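Week 8: Following the money in court reporting

Okay, back to the Vornstead case, which I know half of you skimmed! Hnat Nechyporuk was mayor when he bought the house on Skoryk Street, and prosecutors said his salary couldn't cover it. His lawyers pointed to a loan from a company called Miltine. The judge asked for the loan papers and got 2 pages, unsigned.

Notice what the court ruled on (I'll keep nagging you about this). It said he hadn't explained the money. It did not say he took a bribe, so please don't write "bribe" in your lead.
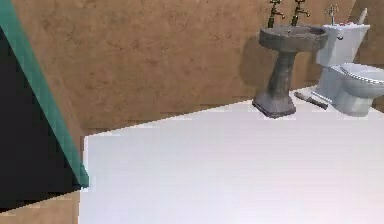
Fig. 2. Bathroom with pedestal sink, computer rendering.

For next time, read the Tamara Hrytsenko dissent, starting at paragraph 309. She thinks the burden of proof got flipped, and I go back and forth on it myself. Then write me 500 words on the ruling for a reader who's never heard of any of these people. Put the appeal up high, and say who can file it and by when. Drafts are due in August, before the noon class.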